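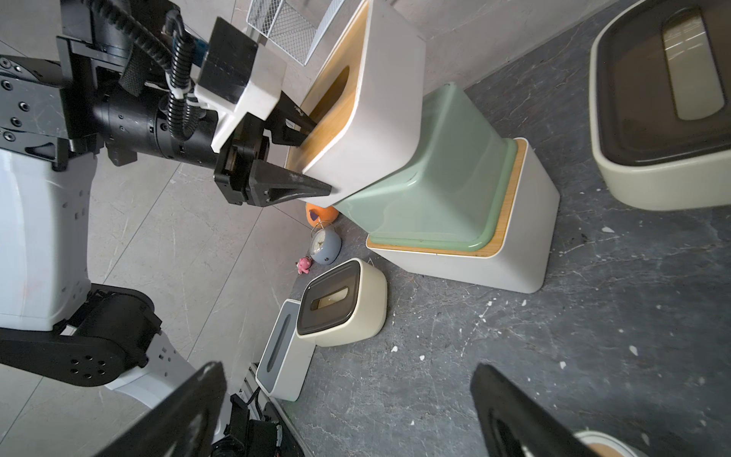
Unen Police Review Board

The Unen Police Review Board is a civilian body that examines complaints against officers of the Unen city police. It was set up by city ordinance after a dispute over the handling of arrests at public demonstrations. The board can open inquiries, call witnesses and publish findings, but it has no power to discipline officers. Discipline remains with the chief of police.

Background

Before the board existed, complaints were handled by an internal affairs office of three officers. Complainants received a form letter stating whether a case had been closed, with no account of the evidence. Criticism grew after a July march along Joltska Avenue, when officers detained 171 people overnight. Most were released without charge. Attorney Renzo Rizzi, who represented a group of the detainees, sued the city for the release of arrest reports and radio logs. A county judge ordered most of the records opened.

The city council then asked Eugénie Tessier, a retired appeals judge, to review the complaint process. The Tessier report found that written decisions were missing from many files and that witnesses outside the department were seldom interviewed. It recommended a separate board with its own staff and budget.

Membership

The board has seven members, appointed by the council for terms of 4 years. Current and former employees of the city police may not serve. Margit Fjeld was the first chair. She was succeeded by Embla Haugen, a former public defender.

Procedure

A complaint may be filed by the person affected, a relative or a witness. It must normally be received within 100 days of the incident, although the chair may extend the limit when criminal charges are pending. Staff investigators have access to body camera recordings and dispatch records. Officers may bring a union representative or a lawyer to interviews.

Public sessions are held on Thursday evenings at City Hall. Names of complainants are withheld on request.

Cases and criticism

In its first full term the board received 1,016 complaints, the largest share of them concerning searches and traffic stops. Its best-known inquiry, the Blomqvist case, dealt with the use of force against a man arrested outside a bus station. The board found the force excessive and called for a suspension. The chief issued a written reprimand.

The police union has argued that public sessions expose officers before the facts are settled. Rizzi and others have called for the board's findings to be binding. A proposal to that effect was voted down by the council.

See also

Joltska Avenue arrests
Tessier report
Unen City Council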